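Reading time: 2 min

Section 4. Conditioning the Romimel knee boot before first wear

4.1 Wipe the uppers with a damp cloth. Leave the zipper closed.
4.2 Apply Nulleck conditioner to the shaft, working from the ankle up. Keep it off the stud backs.
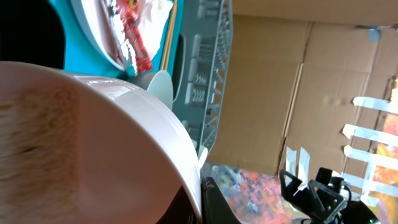
4.3 Wait 20 minutes, then buff with a dry cloth. Apply no more than 2 coats.

Note: The 500 ml bottle has no measuring cap. Use the cloth to judge the amount — it should feel damp, never soaked.

4.4 Open the zipper fully and insert the boot shapers. Wide-calf models take the Tellbridge shaper only.

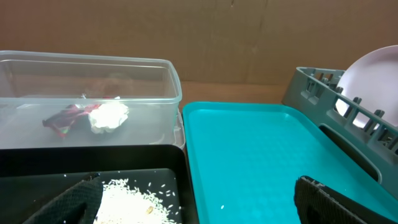
Clear container with crumpled items inside.

CAUTION: Do not force the zipper over a shaper. The teeth will separate at the calf seam.
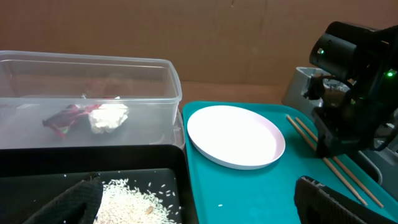

4.5 Stuff the toe box until the vamp holds its shape. Plain white tissue is suitable, wadded like the white piece in the clear container. Keep red or other dyed paper away from pale linings — the color can transfer. Remove the stuffing before wear.

4.6 Store the boots upright, away from heaters. For loose studs, contact the Kovács repair desk.

Section revised by Gergely Takács, Monday, October 5, 2026. Replaces the May issue.

This site uses cookies. Accept all | Manage settings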